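Following the Water: Ah-rin Jin Draws Every Creek in Jendale

I'd been looking forward to meeting Ah-rin Jin ever since I saw her map of the Trostena valley hanging in the Jendale library. It's huge, it's all brown ink, and there isn't a single road on it. Just water! I stood there for so long that I got a parking ticket.

Jin draws creeks. She walks them first, end to end where the landowners will let her, and then she goes home and puts them on paper with a dip pen. She has been at it for seven years and has finished 34 sheets. When I asked how many are left, she laughed and poured the tea.

"I don't have a number," she said. "I used to have one. Then I found out how many creeks go under the ground and come up again on the other side of a parking lot, and I stopped writing it down."

She started with the little stream behind her first apartment, the Masilela, which most people in town think of as a ditch (I did too, until this talk). "I wanted to know where it went. I thought it would take me a Saturday. I came home with wet socks and a page of notes I couldn't read, and I was so happy."

The notes are better now. She carries a clipboard, a pencil on a string and a cheap compass, and she paces out the bends, marking down every side stream as she goes. She doesn't use her phone on the walk. I asked if that was a rule. "It's more that I fall in when I look at it," she said. "I've fallen in five times. Four of those were the phone."

What I love about her maps is how much personality each creek has. The upper Trostena fidgets all over the place, and then it hits the flat ground past the old Gudeck mill and goes lazy, with big slow loops. Jin says you can feel that change in your hand as you draw it. "The pen slows down. You want to hurry because it's an easy part, and it always looks wrong if you hurry."

She talks about mistakes with real cheer. The first Gudeck sheet had a stream running uphill, and she sold a print of it before a reader wrote in. She has the letter pinned over her desk.

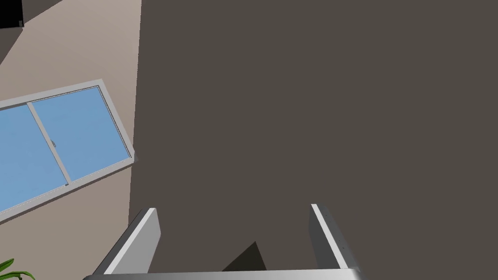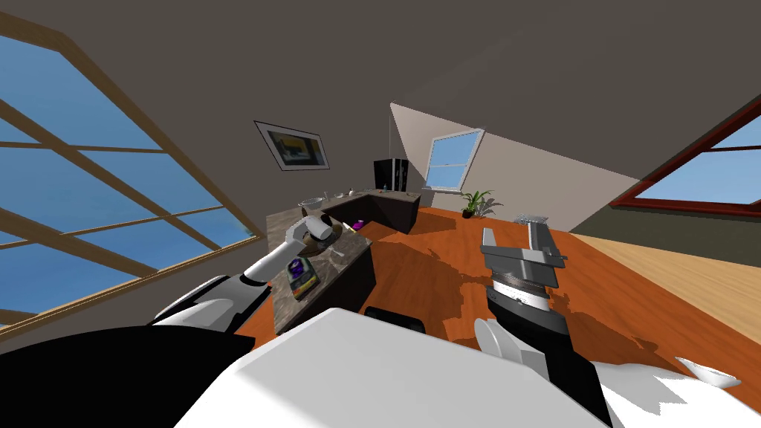
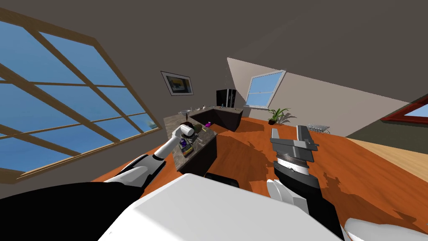
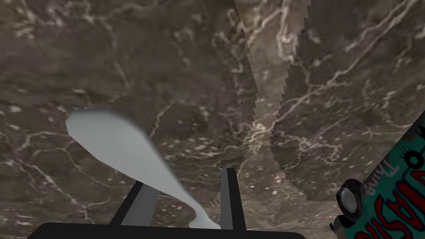 For anyone who wants to try drawing water, Jin suggests leaving the boots by the door at first and filling a page with nothing but branching lines. She wants you to get used to how a thin line joins a thicker one, and how seldom any of them run straight. You can practice from leaves, from cracks in old paint, or from stone. Marble is wonderful for it, like the brown tabletop in the last picture, where the pale veins wander and fork all over and some of them trail off into long threads. "Copy one vein," she told me. "Only one, and go slowly. Then put in the little ones that meet it." I tried it that same evening and my first page looked like a plate of noodles, but by the third I had something I'd almost call a creek.

She's working now on the east side of Jendale, where the streams are short and muddy and mostly don't have names. She hopes to have that sheet inked by December. I asked if she'd let me come along on a walk, and she looked down at my shoes for a while and said yes, but not in those.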